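Best way to store mugs and glasses on a small bench without a cupboard?

Posted by Marisol Montoya
Mar 5, 2020

Hi all, hoping somebody has sorted this one before me. We've moved into a unit with a tiny kitchen and the previous owners took out the wall cupboards on one side (why?? there are still holes in the plaster). So all our cups and glasses live on a butcher-block table I use as a bench, and they just wander. I put them at the back, and by dinner they're all over the place again and I've got nowhere to chop an onion.

I can't put anything on the wall because the plaster crumbles the second you look at it. I've seen a Stovari stand with hooks for $20 but I'm worried it'll tip over when only one side is full. Do those little shelf risers work any better? And should glasses be stored upside down or right way up? My mum says down, my partner says up, and I'm sick of hearing about it.

Also the timber is getting pale rings on it. Is that from the cups?

Khairul Ong

Get rid of half your mugs. We had way too many, kept 2 each and gave the rest to the op shop. Problem solved.

Veronica Ciobanu

I'd skip the hook stand. I had one (a Wenow, not the Stovari, but same idea) and it was fine for mugs with big handles and useless for everything else. Glasses can't go on it at all, so you end up with a stand AND a row of glasses.

A riser is the way to go, in my opinion. Push it hard up against the back edge of the table and measure your tallest mug before you buy, as a lot of them are pretty low. Mine's metal with holes punched all over the top, and I love it for cups that are still a bit damp, they don't sit in their own puddle. Short things go underneath, the ones you use every day go on top. Don't get a wide one! You want a bit of space either side for the kettle or a plant or whatever else ends up there.

Here's a table with the same sort of low white rack at the back, so you can see how much of the top you'd still have for cooking.

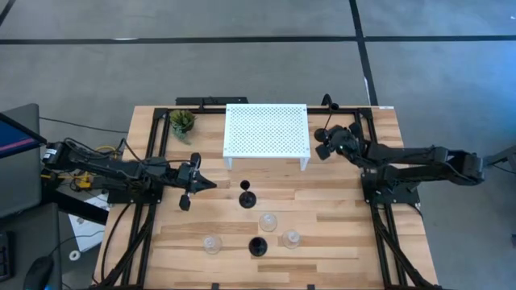 White perforated rack at the back of a butcher-block top, with cups and glasses standing out on the wood

A little succulent beside the rack is a nice touch too, I reckon. I've got one in the same sort of spot and it doesn't mind me forgetting to water it.

On the up or down thing: I do glasses upside down if they're out in the open, for the dust, but only once they're properly dry. Otherwise they get that musty smell. Mugs I leave right way up, no reason, it's just how I grew up.

Carmela Zuccaro

Agree with Veronica about the riser. For the rings, yes, it's most likely the cups. Hot or wet bottoms will do it on oiled timber. Mine came out with a light sand along the grain and then two coats of food-safe oil, left overnight in between. If yours has been varnished, don't go sanding it until you've checked what's on there.

I also put a folded tea towel down for the wet ones and move them to the rack after. It does mean another tea towel in the wash, but I haven't had a new ring since December.

Marisol Montoya

Thanks everyone! Measured the mugs tonight and the tallest one is my partner's awful footy mug, so naturally that's the one that won't fit under anything. It can go on top. I'm off to look for a metal riser on the weekend and I'll try the oil on a corner first.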